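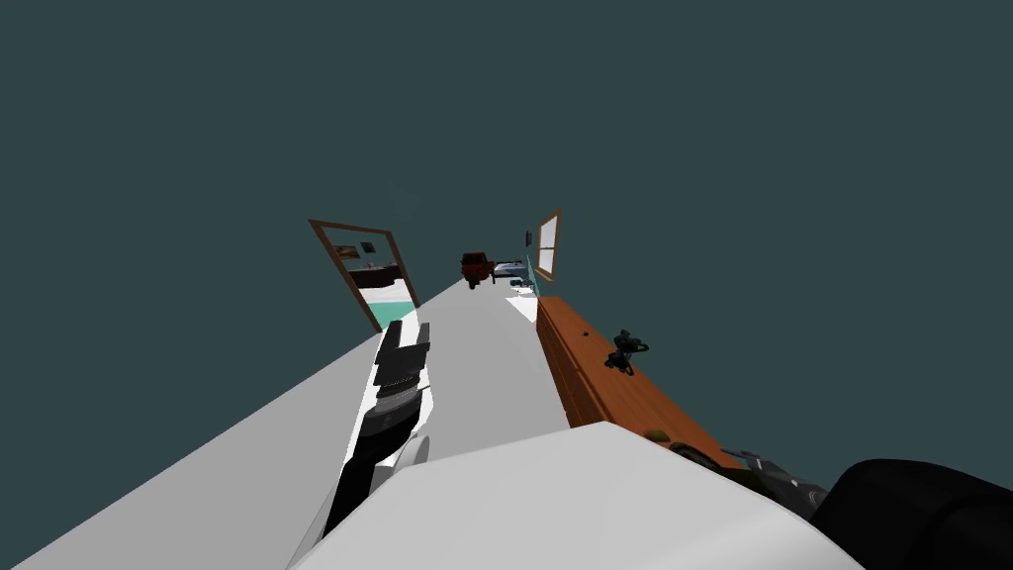 A long pale surface beside wooden furniture, computer rendering

Posted Wednesday by Gangadharan Annamalai
Last updated: September

Re: [meltwood-residents] Oil or lacquer for the shared kitchen counter?

Dear Josée, dear all,

Thank you for the detailed message. I answer under your lines.

Josée Beaulieu wrote:
> The counter at Meltwood has dark rings again near the sink.
> Last time we used lacquer and it lasted two winters.
> Should we sand everything and change to oil? And who
> has the key for the tool room in Ikden Street?

I am for oil, but I want to say also the bad side. Lacquer needs no care for a long time, and then it fails in one place and you must sand the whole board. With oil you can repair only the spot. But somebody must oil it again every few months, and in a shared kitchen this is easily forgotten.

For the rings, please do not begin with coarse paper. In my flat I started with 108 because I had a leftover roll, and the scratches stayed visible until I went over everything twice. Finish with 250, wipe with a damp cloth, let it dry overnight, then sand lightly one more time by hand.

The shop in Nikdale sells the hard oil in small cans. I paid 61 for one can, and it was enough for two coats on a counter of the same length. Their cheaper one smelled very strong for a week, so I would not buy it again.

The key is with me until Friday evening. After this it goes back to the Holovko family on the second floor. Please ring before nine, they have a small baby.

One question from my side: is the piece behind the stove also solid wood? If it is veneer, we should not sand it at all.

With kind regards,
Gangadharan

3 comments | 2 shares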